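Minutes of the Trellidero project meeting
2019-03-08

Present: Vibeke Arnardóttir (chair), Saturnino Cuesta, Fung-ping Lo, Joon-young Byun
Apologies: Cheng-en Lam

1. Minutes of the last meeting
Agreed, with one correction. The calibration script was written by Joon-young and not by Cheng-en.

2. Pushing results
Fung-ping reported on the block pushing runs. The set now stands at 1362 usable episodes. A further 14 were thrown out because the log and the video did not line up. The target is still 3000 by the end of August.

The policy trained on the current set follows short instructions well when one block has to go to another. It is weaker when the instruction names a place on the board, such as "the far edge". Saturnino asked if this was down to the wording or the motion. Fung-ping thinks wording, as the same pushes succeed when the target is given as a point, but she has only tried this on one start layout.

3. Crowded layouts
Long discussion. When blocks are touching, a push on one tends to move its neighbour, and the policy then goes back and forth between the two. Joon-young has tried three fixes and only the shorter push length made a clear difference. It also makes each episode slower – Vibeke is content with that for now.

Agreed to report touching and separated layouts on their own lines in the results table. Saturnino does not want an average across both.

4. Relabelling
Cheng-en sent a note. Relabelling long episodes after the fact gives more than 3 instructions per episode, but the wording varies a lot between annotators. Saturnino will write a one-page guide. Shape names are to be kept simple, and colour alone is allowed where it picks out a single block.

5. Comparison with Nerum
The Nerum baseline has been rerun with our start positions. Numbers are not ready. Vibeke asked that both methods get the same time limit before anything goes in the draft.

6. Actions
Fung-ping: repeat the place-name test on more layouts.
Joon-young: rerun the short push setting on touching blocks only.
Saturnino: annotator guide.
Vibeke: ask Siu about storage for the video.

7. Any other business
Start layouts for the next batch should include lines and corners of blocks as well as random scatter, with part of the board left clear to push into.

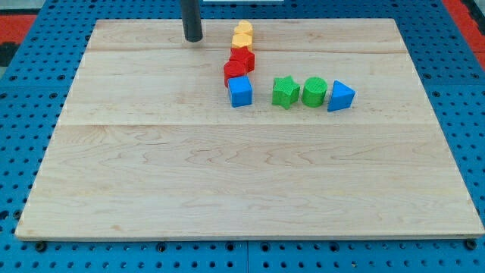
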